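Trial 39

The Woder room held one white table and one blue stapler. Eleri Pumphrey signed the sheet, 1 April 2024, and took up the hand gripper.

The rules came from Trelov and ran to 2 pages. Approach from the front. Close on the metal, wait, open, withdraw. Speak to no one during a take. She had learnt to breathe through her nose so that the fingers stayed level.
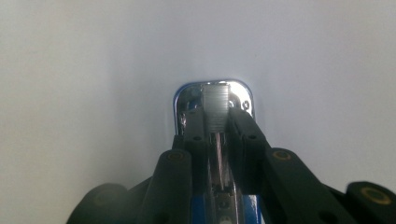
Notes to the operator

Mokgethi, who read the logs, wrote in the margin beside take 353: "Operator pauses before contact. Model now pauses before contact. Please advise."

Eleri read it twice. She had not known that she paused. She went through her earlier takes and found the gap in every one, the jaws open and the stapler still some way off across the white.
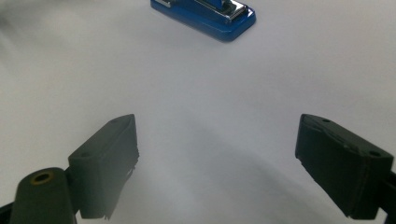 She tried to remove it. For a whole morning she went straight in, and the takes were clean and slightly too fast. Jirkau sent them back as unlike the rest of the set.

So the pause stayed in. In May the arm at Trelov was given a stapler it had never met. It moved forward, stopped short for the length of one breath, and closed.

Eleri watched the recording with her mouth shut, breathing through her nose.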